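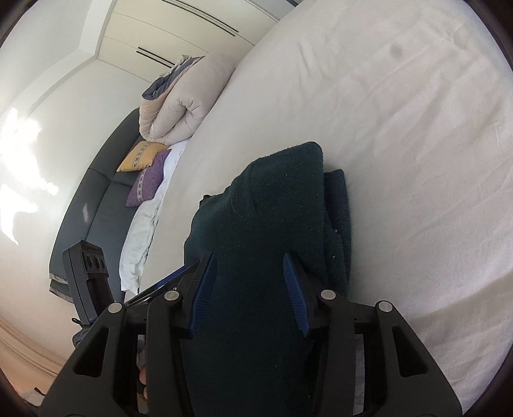
Home | Products | Hand Tools | Spare Parts | Support | Contact

Zimovau Hand-Held Demonstration Gripper

The Zimovau is a two-jaw gripper you hold in your hand to show a robot how a job is done. You pick things up, fold them, move them and put them down, and the camera on the tool records the work from the same side the robot will later see it. The robot does not have to be in the room. Most of our customers record in ordinary homes and stockrooms and train later.

The jaws are matte black linked arms on silver pivot pins, with ribbed blue pads on the inner faces. The pads hold knitwear, towels and bedding without much squeeze. Stacked sweaters are a fair test: a person with the tool can take the top fold of a thick knit and leave the layers under it alone, but it takes some practice to get the approach low enough. Plan on a short warm-up before you keep any recordings.

The wide lens covers both jaws and a good part of the room. Straight lines bend near the edge of the view, and the calibration file that comes with each tool corrects for this. Do not swap calibration files between tools, even tools from the same order.

What is in the case

Gripper with camera mount
One pair of blue pads, fitted
4 spare pivot pins
Hex key
Calibration file on a memory card

Specifications

Jaw opening, pad to pad: 152 mm
Weight with camera: 324 g
Pad life: 4,000 closings in our bench test, on cotton cloth
Export: video, jaw width and tool path, one folder per recording

Working with arms

The matching end tool for the robot side is the Amano, sold separately. It has the same jaws and pads, so a grasp shown by hand lines up with what the arm can do. If you prefer remote control, the Dudás handle set drives the Amano directly and saves recordings in the same format. Both kinds can go into one training set. Keep them in separate folders, as the hand-held recordings tend to be quicker.

Care

Wipe the pads with a damp cloth. Pull lint out of the ribs with tape. Check the pivot pins for play once a month and replace them in pairs. Oil is not needed and will mark fabric.

Ordering

Tools ordered after September ship with the newer pads, which also fit older jaws. For bulk orders or a loan unit, write to Costel Bălan at Stosmont and say what kind of items you plan to handle.

Page updated 11/12/25

Filed under: Grippers, Teaching by Demonstration, Cloth Handling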